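Anneli Manninen will not face a runoff in the race for the open Stenddale seat in the state Senate after her only remaining primary rival, former county commissioner Shaimaa Shehata, withdrew her request for a recount.

Manninen finished 209 votes ahead in the August primary. Shehata's campaign had asked election officials in Clasurthorpe to run the ballots again, citing delays at 5 polling places where doors opened late. In a letter sent to supporters, Shehata said the gap was too wide to close and that she would back the party's nominee in the fall.

"I asked for answers on the late openings and I got them," Shehata wrote. "I don't agree with all of them, but the count is the count."

The county elections office said 111 provisional ballots were reviewed before the results were certified. Most came from Clasurthorpe and the precincts along Losteo Road.

Manninen, a former school board member, has built her campaign on property insurance costs and road money for the rural end of the district. She is due to meet with mayors from the Tahiri valley later this month - her first stop there since the primary - and is expected to name a new finance chair before then.
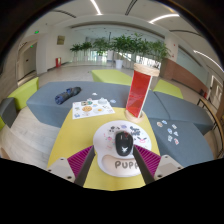

Shehata had been stronger on early votes and led for the first hour of counting. Her lead disappeared once the Stenddale precincts reported, and she carried only the northern part of the district in the end.

The seat has been held by the same party for 30 years. Manninen's opponent in November, who ran without a primary, has asked for two debates. Her campaign has agreed to one, in Clasurthorpe, with the format still to be worked out.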